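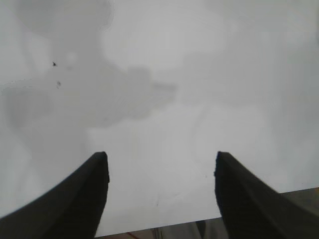

Getting limescale off the kettle (and everything else)

January 2023

We moved to Brimside in October and nobody warned me about the water. Two weeks in, my lovely clean kettle looked like the inside of a cave! So I've had plenty of practice since, and these are the bits that work for me.

Kettle: half fill with equal parts white vinegar and cold water, bring it just to the boil, switch off and leave it for an hour. Pour away, rinse, boil fresh water and chuck that as well. If your tea still tastes like a chip supper, boil it once more.

Citric acid is my favourite though, no smell at all. I buy the 100 g boxes from Lutel and a box lasts me nearly 8 goes. Let the water come off the boil before you tip the powder in, or it fizzes up and all over your worktop (ask me how I know).

Taps: soak a bit of old tea towel in vinegar, wrap it round the spout and hold it on with an elastic band. Half an hour is plenty. Don't do this on brass or anything gold coloured, I dulled a perfectly good bathroom tap that way and I'm still cross.

Shower head: unscrew it and sit it in a washing-up bowl overnight, then go over the holes with an old toothbrush.

Please don't use vinegar on marble or any natural stone, it eats into it. And never mix it with bleach, the fumes are horrible and dangerous.

Next time I'll do the washing machine drawer, mine is a disgrace.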